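Cómo organizar las piezas sueltas de construcción para que los niños las guarden solos

Publicado en Casa y familia > Orden y almacenaje
390 visitas

Trudus_mama

¡Hola a todos! Llevo desde mayo peleándome con las piezas de construcción de mis hijos (5 y 8 años) y necesito ideas. Tenemos un baúl enorme, de esos de tela con tapa, y allí va todo mezclado: ladrillos, ruedas, muñequitos, algún lápiz, media galleta. Cada vez que quieren montar algo lo vuelcan entero en la alfombra y luego, a la hora de cenar, no hay quien lo recoja. He visto gente que separa por color y gente que separa por forma y no sé por cuál tirar. El mueble donde irían las cajas tiene 38 cm de fondo, así que nada muy grande. ¿Qué os funciona a vosotros? ¡Gracias de antemano!

holovko_manitas

¡Qué buena pregunta, me encanta este tema! Nosotros pasamos por lo mismo y te cuento lo que hemos aprendido a base de probar.

Por color o por forma depende muchísimo de la edad. Con el de 5 yo iría por color sin dudarlo: lo entiende al momento y se puede convertir en un juego (el mío canta una canción distinta para cada color, no me preguntes por qué). Por forma se construye más rápido, eso es verdad, porque cuando buscas una placa fina la encuentras enseguida, pero clasificar así es un rollo para los pequeños y acabas haciéndolo tú a las once de la noche.

Cosas que a mí me han ido bien:

Cajas abiertas, sin tapa. La tapa es la muerte, de verdad, se pierde o se queda puesta y las piezas acaban encima.

Que la caja sea del mismo color que lo que lleva dentro, si encuentras. Te ahorras las etiquetas y los que aún no leen se apañan igual.

Empezar con pocos colores – los que más tengáis – y una caja de "varios" para todo lo demás. Ya irás ampliando.

Una sábana vieja en el suelo para jugar. Al terminar coges las cuatro esquinas, la pieza que se había escapado ya no se escapa, y a clasificar desde ahí.

Mide también la altura entre baldas antes de comprar. Yo no lo hice y tuve que devolver un juego entero de cajas que entraban de fondo pero no dejaban meter la mano. ¡Ánimo, que se nota muchísimo el cambio!

pristell

En mi casa todo en una bolsa y tan contentos.

kesavitz22

De acuerdo en casi todo con holovko_manitas, pero añado una cosa para el mayor: a los 8 ya suelen querer guardar los sets con instrucciones aparte. A la mía le di 2 cajones solo para eso, con las instrucciones en fundas de plástico, y el resto va por colores en cajas comunes. ¡Se acabaron las broncas por la pieza que "era de mi nave"!

Y lava las piezas antes de repartirlas, aprovechando el lío. Agua tibia, un poco de jabón, una bolsa de malla para que no se cuelen por el desagüe y a secar extendidas sobre una toalla toda la noche. Las que llevan pegatinas o pilas, aparte, con un paño.

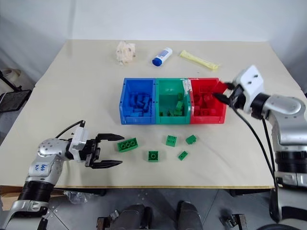
Piezas por colores: azul, verde y rojo, cada color con su caja, y cinco verdes sueltas delante.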